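Liste Belell – échanges entre adhérents
25/07/2024, par Soo-ah Na

Bonjour à tous,

je réponds vite entre deux rendez-vous. Derek écrivait :

> Pour le local de Gridumstead, le devis de Galanis est à 3,785 HT
> (en milliers, hein). Panneaux acoustiques au plafond + joints de porte.
> Je serais d'avis de signer avant septembre, sinon on répète encore
> tout l'hiver dans une cathédrale. Des objections ?
> Derek Wainwright

Pas d'objection sur le fond, mais deux ou trois choses quand même. D'abord le devis ne dit rien du démontage. Qui paie ? Osamu pense que c'est compris, moi j'ai relu 2 fois et je ne vois pas la ligne.
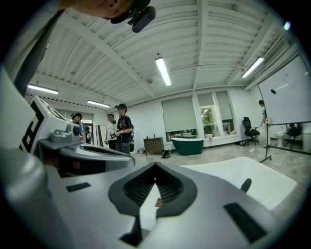 Ensuite l'écho, il ne vient pas que des murs. Avec la chorale c'est pire dans les aigus, les altos s'en sortent, les sopranes non. Un plafond en tôle ondulée blanche avec de grosses poutres, comme sur la photo, ça renvoie tout, et Galanis propose de coller des panneaux pile dessus. Coller sur des ondulations ?? Demander si c'est suspendu ou collé, svp. Mi-kyung a connu le cas dans son ancien choeur, la moitié retombée en moins de 4 mois.

Autre piste : les rideaux. Gun-woo peut avoir du molleton lourd par Unau, 7 rouleaux en fin de série, prix correct. On en met au fond, derrière les basses, on chante une semaine avec et on juge à l'oreille. Ça n'empêche pas de faire le plafond aprés.
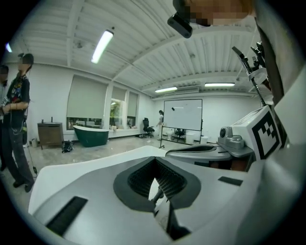 Coque blanche et grise, ouverture garnie d'un treillis noir perforé.

Pour le planning : les répétitions reprennent en septembre quoi qu'il arrive, donc travaux avant ou alors pendant les vacances d'automne. Pas au milieu du Fauré, pitié. Et les partitions, merci de me les rendre, il en manque presque 4 séries complètes et je ne vais pas encore tout rephotocopier.

Derek, tu peux rappeler Galanis pour avoir :
- le démontage, oui ou non
- collé / suspendu
- le délai réel, pas celui du commercial

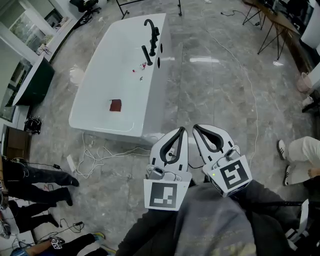 Tant que je n'ai pas ces réponses je ne vote pas, désolée. Osamu Matsuda non plus, il me l'a dit hier au téléphone. Les autres, répondez sur la liste et pas à moi en privé, je m'y perd.

Ah et le piano : accordeur à prévoir une fois la poussière retombée, pas avant comme la dernière fois.

Bises, je file
Soo-ah

Contact : gestion de la liste Belell | © Belell | Haut de page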